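Terrasses et cigarette : la foire aux questions sur le nouveau règlement municipal

Mise à jour du 2 mars 2019

Le règlement sur l'usage du tabac et de la cigarette électronique devant les commerces de Grelholm entre en vigueur en mai. La mairie a publié un dépliant. Il est joli, il est court, et il laisse de côté à peu près tout ce que les gens demandent au comptoir. Voici donc les questions que nous recevons le plus souvent, avec les réponses que nous avons pu obtenir. Quand la réponse nous paraît douteuse, nous le disons.

Qu'est-ce qui change exactement ?

Il sera interdit de fumer et de vapoter sur toute terrasse couverte ou fermée sur plus de deux côtés, et à moins de 4 mètres de l'entrée d'un commerce d'alimentation, d'une pharmacie ou d'une école. Les terrasses entièrement ouvertes restent autorisées, à condition que l'exploitant ait déposé une déclaration et affiché le panneau réglementaire.

Comment mesure-t-on les 4 mètres ?

Depuis le bord de la porte, d'après le texte. Depuis le milieu du seuil, d'après l'agent que nous avons eu au téléphone. Rue Tudose, où les portes se touchent presque, les deux méthodes donnent le même résultat : on ne peut plus fumer nulle part sur le trottoir. Si c'était l'objectif, il aurait été plus simple de l'écrire.

Un parasol compte-t-il comme une couverture ?

Non, s'il se replie. Un store-banne compte comme une couverture dès qu'il est déployé. Une même terrasse peut donc être autorisée le matin et interdite à midi. Nous avons demandé comment un client était censé le savoir. On nous a renvoyés au dépliant, qui n'en parle pas.

La cigarette électronique est-elle vraiment traitée comme le tabac ?

Oui, sans distinction, y compris pour les liquides sans nicotine. Le préambule invoque « la protection du voisinage immédiat », sans citer une seule étude. On peut être d'accord avec la mesure et trouver que c'est un peu mince.

Et le narguilé ?

Il est interdit sur toutes les terrasses, ouvertes ou non. Les deux établissements de la ville qui en proposaient peuvent continuer en salle s'ils disposent d'un fumoir aux normes. À notre connaissance, un seul en a un.

Combien coûte la déclaration de terrasse ?

Elle est gratuite. Le panneau, lui, ne l'est pas : il faut l'acheter auprès de Kellex, unique fournisseur agréé. Un panneau imprimé chez soi n'est pas valable, même si le texte est identique au mot près. Nous attendons toujours qu'on nous explique pourquoi.

Combien d'établissements sont concernés ?

La mairie avance le chiffre de 549. Il comprend les boulangeries, les salons de coiffure et même des locaux vides depuis longtemps. Le nombre de terrasses véritables n'a pas été communiqué, alors que c'est lui qui permettrait de juger si les contrôles annoncés sont réalistes.

Qui contrôle, et quand ?

La police municipale, « à tout moment de la journée ». En pratique, le service termine en début de soirée, donc avant que les terrasses se remplissent. Une extension des horaires est à l'étude. Elle l'était déjà au moment du règlement sur le bruit.

Que risque-t-on ?

Le client s'expose à un avertissement, puis à une amende de 33 euros. L'exploitant peut être sanctionné s'il a « laissé faire », formule que rien ne définit. Un serveur qui demande poliment à un client d'éteindre et n'obtient rien a-t-il laissé faire ? On nous a répondu que ce serait apprécié au cas par cas. Notez la date et l'heure de chaque rappel, par prudence.

Que faire des mégots et des déchets devant la porte ?

L'exploitant doit installer un cendrier à la limite de la zone et le vider chaque jour. Les mégots vont avec les ordures ordinaires, une fois bien éteints. Les autres déchets de la terrasse suivent les règles de tri habituelles.

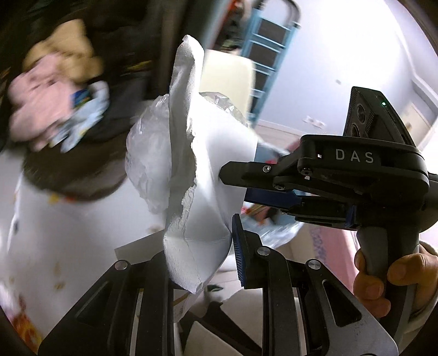
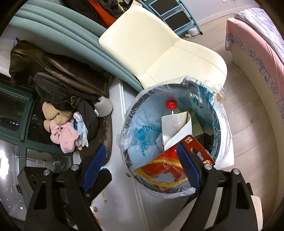 Du papier blanc plié et du plastique transparent, sur les deux photos.

Le cendrier peut-il être posé sur le trottoir ?

Oui, s'il laisse un passage suffisant pour une poussette ou un fauteuil roulant. Il peut aussi être fixé au mur, avec l'accord écrit du propriétaire. Attention : dans les rues étroites, la limite de la zone tombe parfois sur la chaussée. Là, personne n'a su nous dire où le mettre. Nous déconseillons le milieu de la route.

Existe-t-il des aides ?

Un fonds d'équipement a été annoncé sous le nom de programme Rerkell. Il rembourserait une partie du cendrier et du panneau. Nous employons le conditionnel à dessein - le formulaire n'est pas en ligne et le montant n'est pas voté. Gardez vos factures, mais n'achetez rien en comptant dessus.

Mon voisin du dessus se plaint déjà de la fumée. Le règlement l'aide-t-il ?

Assez peu. Le texte protège les entrées de commerces et ne dit pas un mot des fenêtres. Il est même possible que les fumeurs chassés d'une porte se regroupent quelques mètres plus loin, sous un balcon. La question a été posée en réunion publique et le compte rendu indique qu'elle a été « entendue ».

Les autres communes l'ont-elles fait, et avec quel résultat ?

La mairie parle d'« expériences concluantes ailleurs ». Nous avons demandé lesquelles. Si une liste nous parvient, elle sera ajoutée à cette page.

Peut-on contester une amende ?

Oui, par courrier, en joignant une copie de l'avis. Une photo de la terrasse montrant la position du store et celle du panneau sera utile. La contestation suspend le paiement. Conservez la preuve d'envoi, le service ne délivre pas toujours d'accusé de réception.

Le règlement est-il définitif ?

Un bilan est prévu après deux ans. Ses critères n'ont pas été fixés, si bien qu'on voit mal ce qui pourrait le rendre mauvais. Nous mettrons cette page à jour si le texte bouge avant son entrée en vigueur. Les questions peuvent être déposées par écrit à l'accueil de la mairie, au registre prévu pour cela - demandez-le, il n'est pas sur le comptoir.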